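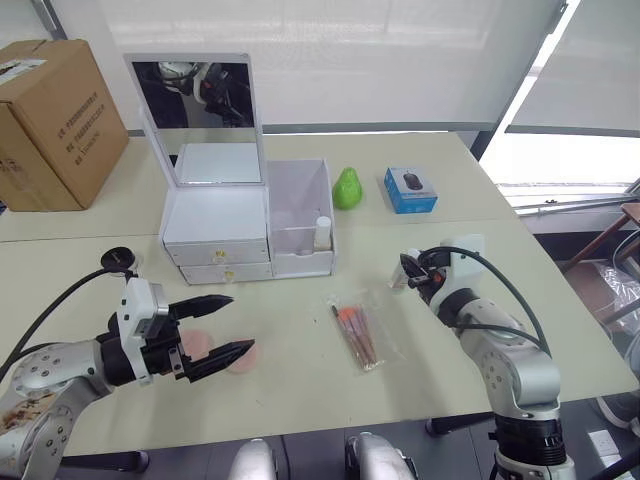

Call for Participants: Small Business Banking Panel

Kirkotum > Business Customers > Research > Open Calls

May, by Davina Munro
Last updated: May, 4:40 p.m.

Kirkotum is looking for 200 small business owners to join a research panel on everyday banking. The panel will help us decide what to change in Zasent, our business account app, and which services should stay at the branch counter.

You do not need to be a Kirkotum customer. We want to hear from people who bank with us, people who bank somewhere else, and people who closed an account with us and moved on. Last year's survey drew 471 replies, most of them from firms that had been trading a long time. This time we would like more newer businesses, sole owners, and shops that still take a lot of cash.

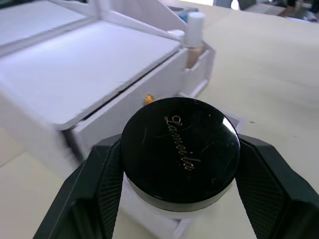

Panel members take part for nine months. Each month you will get one short task by email. It may be a set of questions about fees, a draft letter to read and mark up, or a test version of a payment screen to try on your own phone. Most tasks take less than half an hour. Two of them are video calls with a researcher from Tralent, the firm running the panel for us. The calls are recorded for note-taking and the recordings are deleted when the panel closes.

Topics planned so far are invoice payments, overdraft notices, night deposits, card reader charges, and adding a second signer to an account. Members can suggest others.
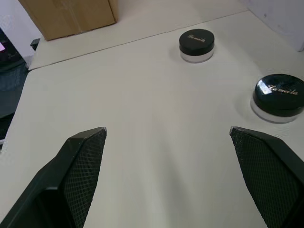

We will not ask for your account numbers, passwords, or balances at any point. Taking part has no effect on a loan application or on the terms of any account you hold with us. Your answers go to Tralent first, and Kirkotum staff see them with your name and business name removed.

Members who complete all the tasks receive $600, paid in three parts by check or bank transfer. If you leave early you keep whatever has been paid up to that point. Payments may count as income, so please keep a record of them.

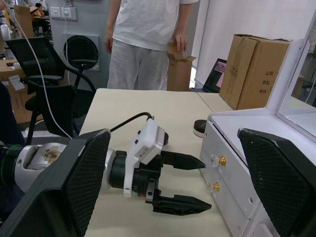 Who can apply

- You own or co-own a business with fewer than 50 employees.
- You make the banking decisions, or share in making them.
- You are 18 or older and can read and reply in English.
- You have a phone or computer with an internet connection.
- You do not work for a bank, credit union, or payments company.

How to apply

Fill in the application form, available at any branch or from the business desk. It asks for your type of business, how long you have been open, and how you usually pay and get paid. Forms are due by 5 p.m. on the last business day of May. Tralent will contact applicants by email in June, whether or not they have been selected.

Questions about the tasks or payments should go to Huguette Fleury, panel coordinator at Tralent. For a large-print form, or help filling one in, ask for Davina Munro at the Kirkotum business desk.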